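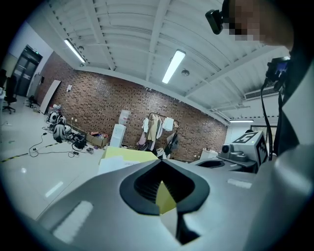

Londitell, in a reader's note attached to an earlier version of this article, objected that the hand-held gripper should be treated as a measuring instrument first and a tool second, and that most of its upkeep is the upkeep of its markers and lenses. The present text follows that view in part.

The Steren hand-held gripper is a two-handed recording set used at the Salta workspace to collect demonstrations of table work, such as handling cloth and paper. Each unit is held by a person, and its movements are later replayed on a robot arm. The set came into use in June, replacing an older single unit called Carrasco.

Housing and markers

Printed square markers in black and white serve as reference points for position. On one type of unit they cover the faces of a white boxy housing, with a camera module on the front. On another type, each of the two fingers has its own marker cube near the base. The cubes are held by 2 screws each. A cube that has turned on its seat gives a steady error in the finger opening, which is hard to spot in the recording itself – the usual sign is a gripper that never quite closes in replay.

Markers are wiped with a dry cloth. Alcohol lifts the print and is avoided. A scratched marker is replaced as a whole face, and the unit is then calibrated again.

Cables and work area

The finger unit is run on a cable, which leaves from the side of the gripper. The plug is the part that fails most often, and a spare cable is kept with each set. Before a session the operator stands at the table with the unit held out in front, opens and closes the fingers three times, and checks that the cable does not pull at full reach. A tape mark on the floor in front of the table gives a fixed point for repeat sessions.

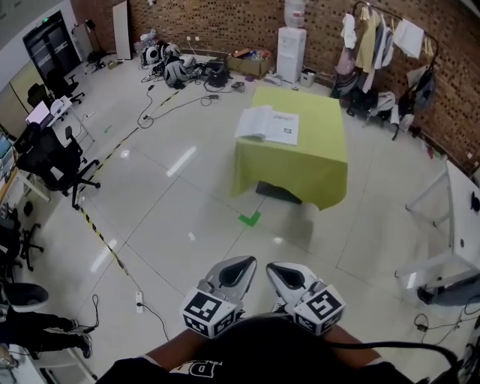
Calibration and service

Calibration uses a printed board and takes 58 frames from different angles. It is repeated after any marker change, after a drop, and in any case after 299 recordings. Finger pads are changed in pairs. A full service takes up to three hours, most of it spent on the finger slides, which are cleaned and left without grease.

Service entries are kept under the serial number of the housing. Fingers and cameras moved between units keep their own numbers – a practice carried over from Carrasco.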